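Why Does My Computer Get Hot?
A Brarkden Explainer for Curious People, Ages 8 and Up

Put your hand near the back of a desktop computer that has been running a game for an hour. Feel that warm wind? Your computer is breathing on you. It doesn't mean anything by it.

Grown-ups will tell you computers get hot because they are "working hard," as if there were a tiny person in there shoveling coal. There is no tiny person. The truth is a bit stranger, and you don't need any hard math to follow it.

Where the heat comes from

Inside the computer is a chip called the processor. It's a flat square that would fit on a cracker, though please don't try it. The processor is packed with switches called transistors, more of them than there are people on Earth, and each one can be on or off. When you move a character across the screen, enormous numbers of those switches flip back and forth so quickly that the word "quickly" is embarrassed to be used.

Electricity makes the switches flip. To get anywhere, the electricity has to push its way through wires thinner than anything you have ever seen, and it loses some energy on the way. That lost energy turns into heat. It's the same thing that happens in a toaster, except that a toaster is doing it on purpose.

One flip makes almost no heat at all. Billions of flips, one after another, in a space the size of a cracker, make plenty.

What happens if it gets too hot?

You might be hoping for an explosion. Sorry. Modern processors are very careful about themselves. There are thermometers built right into the chip, and when the temperature climbs too high, the processor slows down. Engineers call this throttling, a dramatic word for taking it easy. Your game goes jerky, you blame the internet, and the internet says nothing in its own defense.

If slowing down doesn't help, the computer switches itself off. It will do this at the worst possible moment. That part isn't in the design, as far as we know.

Getting the heat out

So the heat has to leave. But heat is lazy about traveling through some things and eager to travel through others. Metal is a good road for heat. Air is a bumpy one. That's why a metal spoon left in hot soup gets hot at the handle, and why a puffy coat full of air keeps you warm in winter.

A block of metal called a heat sink sits on top of the processor. Heat climbs out of the chip and into the block. If you look at a heat sink, you'll see it isn't a plain lump. It has rows of thin metal fins, like a very stiff book with the pages standing open. The fins give the metal lots of surface, and surface is where metal gets to hand its heat over to the air.

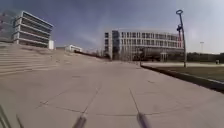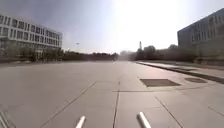 Between the chip and the heat sink goes a blob of gray goo. It's called thermal paste, and it looks like toothpaste that has given up. Both metal surfaces seem perfectly smooth, but up close they have little scratches and dips, and air hides in the dips. Remember, air is the bumpy road. The paste fills the dips so the heat doesn't get stuck. You only need a small dab. People on the internet have been arguing over the shape of that dab for years, and they show no sign of getting tired.

Then comes the fan. It blows the warm air away from the fins so that cooler air can take its place. When the computer gets hotter, the fan spins faster and gets louder. We listened to three computers in our office one Tuesday, and wrote down how fast the fans were turning. The first one, called Ustano (we name our computers, it helps with the yelling), was showing a plain page of writing. Its fan turned 671 times a minute. The second, Baran, was playing a video, and its fan did 779. The third, Elcombe, had a large game running and went straight past 1000 and kept going, sounding like a hair dryer with opinions.

What about water?

Some computers are cooled with liquid. Yes, liquid, inside a machine that hates being wet. It runs in sealed tubes, around and around. A small pump pushes it past the processor, where it picks up heat, and then on to a radiator, where fans blow the heat away. The same liquid goes back for another load. It never gets to finish the job, a bit like whoever does the dishes at your house.

Liquid can carry a lot of heat, so this works well. It also lets people put colored lights in their computers, and the lights do nothing whatsoever for the temperature.

Phones and tablets

A phone has no room for a fan. It spreads its heat out through thin sheets of material and lets it leak through the case into the air, or into your hand. If your phone feels warm while you play a game, congratulations, you are part of the cooling system.

How to be nice to a hot computer

Keep a laptop off your bed. Blankets are wonderful at blocking the holes where air goes in and out, and wonderful at keeping things warm, and a laptop wants neither.

Leave some space behind a desktop. A computer shoved against a wall breathes in the warm air it just breathed out.

Dust is the other enemy. It settles on the fins like a little gray sweater. Ask an adult to clean it out with the computer turned off and unplugged. Don't poke anything into the fan yourself, even if it looks like it would make a good noise.

Try this at home

You need two metal spoons, a wooden spoon, and a mug of warm (not boiling) water. Ask an adult to pour it. Stand one metal spoon and the wooden spoon in the water and leave the other metal spoon on the table. Wait three minutes, then touch the handles. Which one would you rather have sitting on your processor?

Now wave a piece of cardboard at the warm metal handle for a minute and feel it again. You are the fan. Try to keep the noise down.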